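Bauen mit Holzklötzen: Was wir darüber wissen und was wir nur gern hätten
Begleitblatt zur vierten Sitzung, Seminar Spiel und Material
Stand: 2018-08-17

1. Worum es geht

Kaum ein Material wird so bereitwillig gelobt wie der rechteckige Holzklotz. Er soll das räumliche Denken schulen, die Geduld, die Feinmotorik, die Sprache und nebenbei noch das Rechnen. Wer die Prospekte der Anbieter liest, wundert sich, dass überhaupt noch andere Dinge im Gruppenraum stehen. Das Blatt sortiert, welche dieser Behauptungen sich am Tisch prüfen lassen und welche man zunächst einmal liegen lassen sollte.

Voraussetzung ist der Text zur dritten Sitzung (Spielmaterial und Spielabsicht). Bitte mitbringen, wir greifen darauf zurück.

2. Zum Material

Gemeint sind längliche Quader, alle gleich groß, wie man sie vom Stapelspiel kennt. Gewöhnlich sind sie dreimal so lang wie breit, und die Höhe beträgt etwas mehr als die halbe Breite. Daraus folgt fast alles, was man mit ihnen bauen kann. Drei nebeneinander ergeben ein Quadrat, darauf liegen die nächsten drei quer.

Der Satz von Cirnska, den wir im Seminar verwenden, enthält 100 Klötze in zwei Farbtönen, naturbelassen und gebeizt. Der Beileger behauptet, die gebeizten seien »griffiger«. Mir ist kein Unterschied aufgefallen. Sie dürfen das gern selbst versuchen, aber bitte mit geschlossenen Augen, sonst prüfen Sie die Farbe und nicht die Oberfläche.

Maßhaltig sind die Klötze nur ungefähr. Bei einer Lage merkt man davon nichts, bei einem hohen Turm schon. Einen schiefen Turm sollte man also nicht vorschnell der bauenden Person anlasten.

3. Liegend oder stehend

Ein flach liegender Klotz hat eine große Auflage und einen niedrigen Schwerpunkt. Stellt man ihn auf die Stirnseite, schrumpft die Auflage auf ein Drittel, und der Schwerpunkt wandert nach oben. Einzeln ist ein stehender Klotz leicht umzuwerfen. Dicht an dicht gestellt sieht eine Gruppe stabiler aus, und oft wird daraus geschlossen, die Klötze »hielten sich gegenseitig«. Das stimmt nur eingeschränkt. Sie stützen sich zur Gruppenmitte hin ab, nach außen hält den Randklotz nichts als sein eigenes Gewicht. Erst eine quer aufgelegte Lage bringt etwas, und auch nur durch Reibung.

Vorsicht mit dem Wort Statik. Wer einen Klotz nachrückt, weil der Nachbar kippelt, hat etwas bemerkt und darauf reagiert. Ob dahinter eine Vorstellung von Kräften steht, sieht man der Bewegung nicht an.

4. Was die Hände tun

In der Literatur wird gern zwischen Arbeitshand und Haltehand unterschieden. Die eine setzt, die andere sichert. Als grobes Raster ist das brauchbar, als Regel nicht. Beim Bauen aus einem ungeordneten Haufen wechseln die Rollen ständig, je nachdem, auf welcher Seite der nächste passende Klotz liegt. Im Protokoll steht deshalb »links« und »rechts«, und die Deutung kommt in eine eigene Spalte.
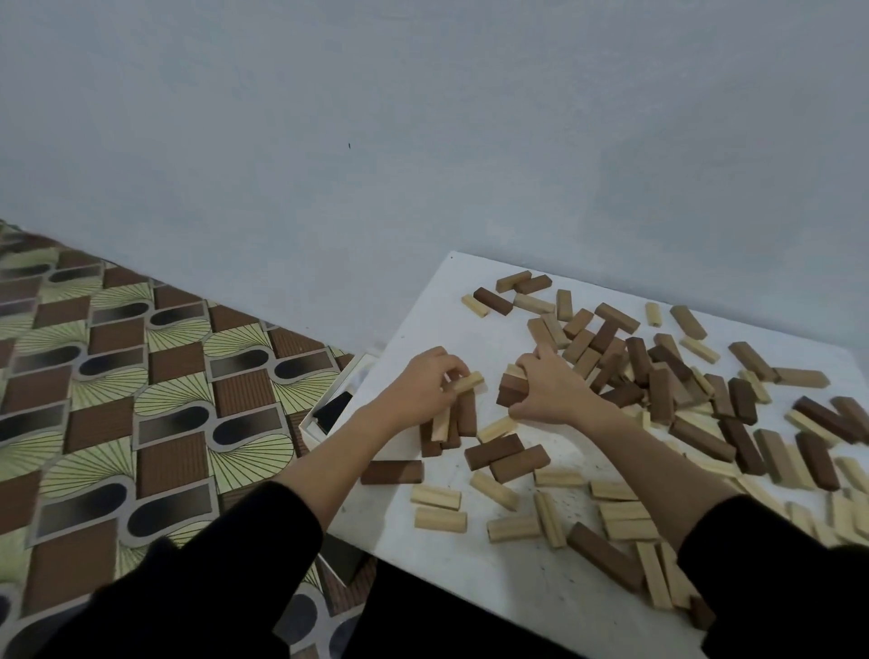 Noch ein Wort zum Haufen selbst. In der Praxis wird häufig empfohlen, die Klötze vor dem Bauen nach Farbe zu sortieren und in Reihen bereitzulegen. Das spart angeblich Zeit. Gerechnet wird dabei meist ohne das Sortieren. In einer Handreichung von Bagheri werden 38 Sekunden Ersparnis pro Turm genannt, ohne Angabe der Turmhöhe und ohne ein Wort dazu, wer die Reihen gelegt hat. Als Beleg taugt das nicht. Als Anlass, selbst zu messen, schon.

Ähnlich steht es um die Farben. Baut jemand einen Abschnitt ganz aus dunklen Klötzen, kann das ein Plan sein, eine Vorliebe oder schlicht die Folge davon, dass die dunklen näher lagen. Ohne Angaben zur Verteilung der Klötze auf dem Tisch bleibt jede Deutung offen. Notieren Sie also die Ausgangslage, bevor die erste Hand im Haufen ist.

5. Aufgaben bis zur nächsten Sitzung

a) Bauen Sie zu zweit eine Gruppe aus stehenden Klötzen in zwei Farbtönen. Eine Person baut, die andere protokolliert nur, welche Hand was berührt.

b) Wiederholen Sie den Versuch mit vorsortiertem Material. Die Zeit für das Sortieren zählt mit.

c) Suchen Sie in einem beliebigen Katalog eine Wirkungsbehauptung über Bauklötze und schreiben Sie dazu – höchstens eine halbe Seite – welche Beobachtung sie widerlegen würde. Fällt Ihnen keine ein, notieren Sie auch das.

Die Klötze stehen im Materialschrank, oberes Fach. Bitte vollzählig zurücklegen, beim letzten Mal fehlten zwei gebeizte.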